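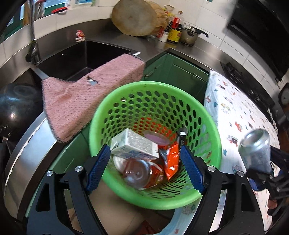 Keeping a Kitchen Wastebasket Sweet

I've come around to a plastic basket with holes in the sides for the dry trash, the boxes and wrappers and empty packets, because it weighs next to nothing and you can hose the whole thing down in the yard! Mine sits on a patterned cloth, which I toss in with the towels on wash day.

Do give bottles and cans a quick rinse first (a splash at the sink is plenty), and flatten any cardboard boxes, which take up far more room than they deserve. My friend Annelore Wunderlich lets hers soak for 12 minutes in warm, soapy water, then stands it upside down to dry.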